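Tecnología y empresa | Automatización
Tiempo de lectura: 4 minutos

Gritex aplaza a marzo la compra de su segunda mano robótica y reparte el presupuesto entre repuestos y formación

9 de septiembre de 2020

La empresa de ensamblaje Gritex ha decidido tomarse con calma una inversión que llevaba meses encima de la mesa, y que en la casa se había discutido, según reconocen sus responsables, en más sobremesas de las que convendría confesar. La compañía no comprará este otoño una segunda mano robótica para su oficina de pruebas, como estaba previsto en el plan inicial, y dejará la decisión para el mes de marzo, cuando haya terminado la evaluación del equipo con el que trabaja ahora.

El motivo es sencillo de explicar, aunque costó ponerlo por escrito. Al preparar las cuentas, el equipo que dirige Marisa Ferri se encontró con que el precio de la mano era solo una parte del gasto, y que alrededor de ella iba creciendo una lista de conceptos pequeños – cables, fuentes de alimentación, dedos de recambio, horas de técnico – que en el primer borrador se habían agrupado bajo un modesto epígrafe de «varios». Ese epígrafe acabó sumando 2320 euros, una cantidad que para una empresa del tamaño de Gritex obliga a sentarse otra vez y volver a repasar la hoja de cálculo desde la primera línea.

«Pedimos ofertas con mucha ilusión y las leímos demasiado deprisa», cuenta Ferri, que atiende a este medio con una amabilidad que se agradece y con la carpeta de presupuestos abierta delante. «En una venía incluido el transporte y en otra no, en una la garantía cubría los dedos y en otra se quedaba en la muñeca. Comparar eso lleva su tiempo, y preferimos dedicárselo ahora». 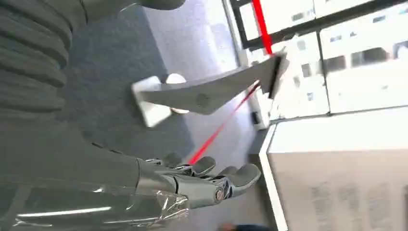

Las ofertas que siguen en estudio son dos, las de los distribuidores Koseo y Lombardi. La primera resulta más económica de entrada, pero factura aparte la revisión anual, que asciende a 1028 euros. La segunda parte de un precio más alto e incorpora el mantenimiento durante el primer año, además de una jornada de formación para el personal que vaya a manejar el equipo. Gritex ha pedido a ambas firmas que rehagan sus propuestas con los mismos apartados y en el mismo orden, una petición que parece menor y que, a juicio de la empresa, debería figurar en la primera carta que se envía a cualquier proveedor.

Mientras tanto, el dinero reservado no se queda quieto. Una partida de 1000 euros se destinará a repuestos y a cableado, y otra, algo más ajustada, a que los empleados aprendan a preparar las sesiones de prueba por su cuenta, sin depender de una visita externa cada vez que hay que cambiar la disposición de los objetos. De esta última tarea se ocupa Demetrio Lozano, veterano de la casa, que entró en el almacén y ha terminado encariñándose con la parte más paciente del oficio: ordenar las piezas, anotar cada intento y volver a empezar.

Lozano defiende que las pruebas se hagan con cosas corrientes y en mesas corrientes. Bandejas con compartimentos, cajas planas, piezas pequeñas de madera, lo que un operario se encuentra en cualquier turno. «Un banco de ensayos a medida queda precioso, y nos pedían por él lo que no tenemos», comenta de buen humor. La bandeja divisoria más cara de las que miraron costaba 197 euros, y la descartaron sin demasiado debate.

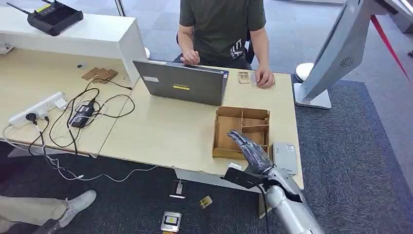

La mano robótica, sobre la parte baja de una bandeja organizadora de madera, durante el trabajo en la oficina.

Queda por resolver, eso sí, el asunto del espacio. El plan contempla un segundo puesto de trabajo, y para ello habría que ampliar la instalación eléctrica y encontrar sitio donde guardar los equipos. La consultora Serna, que asesora a Gritex en la planificación, ha recomendado incluir esas obras en el mismo presupuesto que la compra, de manera que una cosa no se apruebe sin la otra. La empresa ha aceptado la sugerencia, y Ferri admite que habrá que recortar de algún lado para que todo quepa.

La dirección recibirá el informe de la evaluación antes de que venza el plazo de las ofertas. Koseo y Lombardi se han comprometido a mantener sus precios hasta entonces.

Etiquetas: robótica, inversión, presupuestos, pymes
Compartido 14 veces | 3 comentarios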